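The Records Office at Hudden closed in February, and its holdings were transferred to Tierney under the authority of the Malix Act. Over 2,000 files made the journey. File 87 did not. The Office maintained that it had been catalogued on the last drive, the one in the blue caddy, held in its grey bracket before the silver slats. At 9 in the evening the night clerk was instructed to release the tab, and declined in writing.
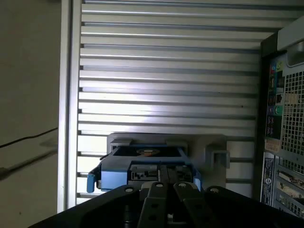
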